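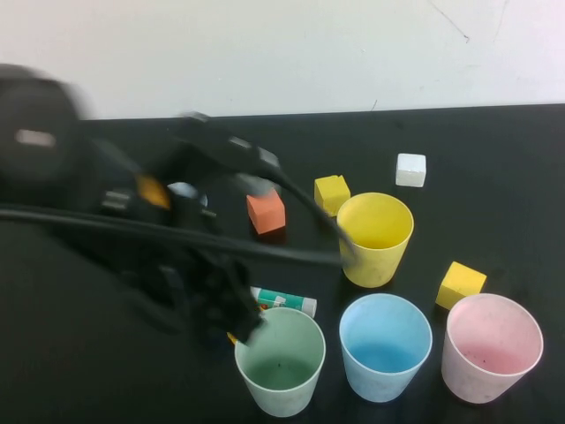 An arm at work among cups and foam cubes at the Brorton bench.

Vendors love to say their arms need no upkeep. I don't buy it. Clireo's setup sheet gives calibration 2 lines and the cable none, yet a long black cable runs right through the space where the arm swings. Llinos Beddoe, who looks after the Brorton cell, spends 35 minutes each morning re-zeroing joints and checking that cable for wear. That is labor, and it belongs in the price. Show me the maintenance log from May before you show me another demo.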